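Gripper Diaries, 2020-03-16

Hi again! Back with another batch from our demonstration collecting, and if you've been following along since January you know the drill by now: I hold the gripper in my own hand, I do a small household job with it, the camera on it records the whole thing, and each try gets saved as one episode for the policy to learn from. We're up to 1,607 episodes in the Pluvum set, which still feels like a silly number to type (my thumb agrees).

The current block is tabletop work, and that means lots of short takes with as much variety in approach angle as I can stand. I aim for 60 keepers a session. Kelechi Olatunji goes through them afterward and throws out the ones where I dithered, and I dither a lot, so the real number of takes is always higher! Click through for the full-size versions. 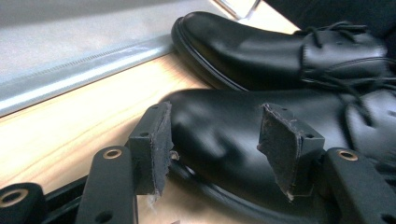 Black leather lace-ups, coming in low. Shiny toes and loose laces, so plenty for the model to chew on.

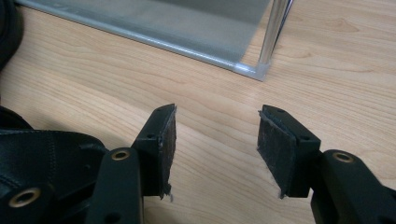 Fingers open over bare wood. I love the brass bushings in this light.

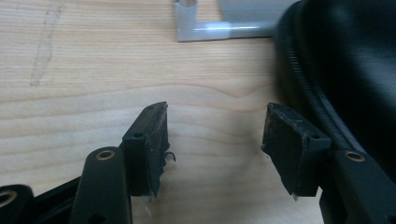
Open again, with a black zippered case over on the right. The pads are looking pretty scruffy, aren't they?

Mieke Dekker wrote in after the last gallery to say that her group at Skinstead stopped trimming the pauses out of their episodes, and that the policy got noticeably less jumpy near contact once the slow bits stayed in. She'd also like us to log when the foam gets changed, so that anybody training on the set can split it by pad age.

The second one I can do tonight. The pauses I need to think about, because roughly 84 of my early episodes are mostly me hovering and muttering, and I'm not sure I want a robot to learn that from me. Maybe I'll train on both versions and compare. It's only GPU time, and Omolara Obi says we have the machine to ourselves for 4 days.

Next gallery will be drawers and cupboard doors, if I can get the hinge on the small cabinet to stop squeaking. The file naming notes are on the downloads page, same place as before.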